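## 3. Bottles, Boxes and the Top of the Table

We come now to the part of the Plendano study that gave us the most pleasure to write up, and also, we admit, the most trouble to keep short. The previous section dealt with flat and soft things (cloths, sponges, folded bags) and how they find their way back to wherever they live. Those items are forgiving. They bend, they slide under other things, and a person can put them away with half an eye on something else. A tall bottle asks for more attention, and our diaries are full of remarks about bottles from people who had next to nothing to say about a sponge.

The Plendano diaries hold 2386 entries, each one a short note on a single act of putting something away. Of these, more than 830 concern a container that stands taller than it is wide, and the spray bottle is the one that people wrote about with the most feeling. It is a familiar object and an awkward one. The body is smooth and often slightly swollen toward the shoulder, the head of a trigger bottle sticks out to one side, and the place most of us naturally reach for is the neck, well above the part that has to fit into whatever box or shelf is waiting for it.

### 3.1 The table and what goes on it

Our working table was chosen to be ordinary. It is a light wooden table with rounded corners, a sort that would look at home in a kitchen or a spare bedroom, and we covered most of the top with a large white sheet. The sheet did two useful jobs for us. It gave every item the same plain background, and it took the small marks of use that a bare tabletop would have hidden from us or that we would have had to scrub away each evening. After a few sessions the sheet began to look like a well-used place mat, with gray smudges and scuffs, and we came to feel rather fond of it.

We had planned at first to change the sheet every time it got dirty. In the end we changed it only when it tore or stopped lying flat. A home table carries the traces of the day on it, crumbs and specks included, and people tidying around them behave differently from people working on a surface that looks as if it has just been unwrapped. In the pilot sessions, the very clean sheet made everyone slow and careful in a way that the diaries did not support at all.

The box is a small cardboard one, printed in blue on the outside and plain brown within. We kept it at the left side of the table with its top open. Several arrangements were tried before we settled on this one, including a box in the middle (which people worked around, like a centerpiece at dinner) and a box on the floor (which turned the whole business into an exercise in bending down). At the left, the box is close by and leaves the rest of the sheet clear as a place to set things while deciding what to do with them. That setting-down place matters a great deal in what follows.

We call the moment when a bottle is held above the sheet, close to the box and not yet committed to either, the *hover*. The term came out of a conversation over coffee at the Cutitz workshop and we never found a better one. During a hover the bottle usually hangs from the neck, and the open top of the box is near enough that either choice would be an easy one.

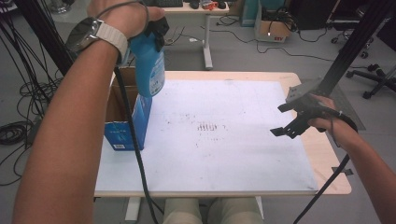

### 3.2 Standing a bottle up before putting it away

The diaries suggested that people very often stand a bottle on the table for a moment before it goes to its place. We were a little surprised by how firmly they put it. "I always park it first," one diary says, and another describes the table as "the waiting room." We had thought of the table as a place where the trip from hand to box might be interrupted. For many households it is simply a regular stop along the way, as natural as setting down the groceries before opening the refrigerator.

There are, as far as we can tell, three kinds of thing that get done during this stop, and they shade into each other. Some people turn the bottle so that the label faces them. Some change their hold on it, letting go of the neck and taking it lower down by the body. And some do nothing much with it at all, but look at the box and shift what is already in there. A divided box encourages the last of these. When there are compartments, a person wants to know which one is free, and whether the thing in the front one could perhaps live somewhere else, and all of that thinking is more comfortable with the bottle standing safely on the table.

We had wondered whether the stop would disappear when two hands were free for the bottle. It does not seem to. With a hold on either side of the body, people still brought the bottle down onto the sheet and left it upright there before going on, and they often chose a spot near the middle of the table even when the box was well within reach. Our own feeling is that two-sided holding is connected with worry about tipping. A bottle that is taller than its base is wide will rock if it is let go unevenly, and a hold from both sides lets a person feel the base settle. 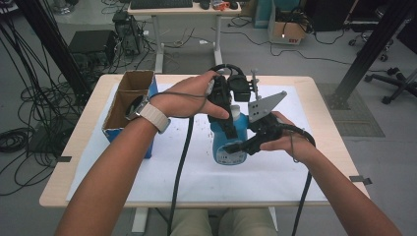

**Figure 1.** Blue spray bottle upright on the paper-covered table, held from both sides, with the open divided box at left.

The arrangement in Figure 1 is the one we refer to as *centered standing* in the rest of the paper. The tape at the left and right edges of the table keeps the paper in place, a detail we mention for anyone hoping to repeat the work. Untaped paper creeps. It creeps most when a bottle is slid along it, and a bottle that arrives at a little ridge of raised paper will do something that has very little to do with how people tidy up at home.

### 3.3 Sliding, lifting and turning

Once the bottle is standing, it has to get moving again, and the diaries are divided on how. The Vulton households (these are the families in the older apartment blocks, with narrow counters and deep cupboards) wrote mostly about sliding. The Cutitz households, whose kitchens are newer and have more open shelving, wrote mostly about lifting. We would not want to make too much of this. The two groups differ in many ways besides their kitchens, and people may well describe as a slide what another person would call a lift with the base kept low.

Still, the distinction proved helpful at our own table. Sliding is pleasant on a smooth surface and it keeps the bottle upright with very little effort, but it only takes you as far as the wall of the box. At some point the bottle must go up and over. People who slid first tended to stop beside the box, take a new hold, and lift from there, so that the journey came out in two pieces with a small pause between them. Those who lifted straight from the center of the table had a single longer movement and more chance of brushing the box on the way in.

Turning is harder to write about, and we spent many pleasant hours disagreeing over it. A plain round bottle looks much the same from every side, and the only clues to how far it has been turned are small ones: a seam down the front, a scuff near the base, the edge of a label coming into view at the shoulder. Our coding scheme asks the reader to choose one such landmark at the start and stay with it.

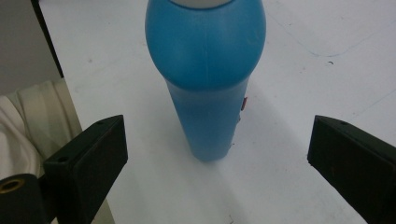
The landmark rule sounds fussy, and in the first month it certainly felt that way. It did save us from a problem we had run into during the Rweyemamu pilot, where two readers working on the same material had written down opposite turns for the same bottle and were both perfectly sure of themselves. One had been watching the label and the other had been watching a highlight on the plastic, and a highlight, of course, stays more or less where the lamp puts it. Once the rule was written into the guide and taped up over the sink, arguments of this sort became rare.

Of the full set of diary entries, 2089 could be given a clear ending, by which we mean that the entry says where the item finally came to rest. The remainder trail off in the way that diaries do. The telephone rings, or somebody needs a clean shirt, and the bottle is left wherever it happened to be. We have kept those entries in the collection and return to them in Section 5, where unfinished tidying is treated as a subject in its own right.

### 3.4 A note on the box

We close this section with the box, which got less attention in our original plan than it deserved. We had four layouts in mind when the study was planned, from a single open space to a closely divided one, and expected people to prefer the open space for anything bulky. The diaries lean gently the other way. Several households keep spray bottles in divided boxes on purpose, even when the dividers make the fit snug, and the reason they give is that a bottle in its own compartment stays standing when the box is carried from one room to the next.

This fits with the care people take over standing a bottle up on the table, and we suspect that the two habits belong together. A household that worries about a leaking cap will want its bottles upright all the way through, from the hand to the table and from the table to the box. We did not ask about leaks directly. The question has been added to the January diaries, along with a second one about whether the box has a fixed home or follows the cleaning around the house.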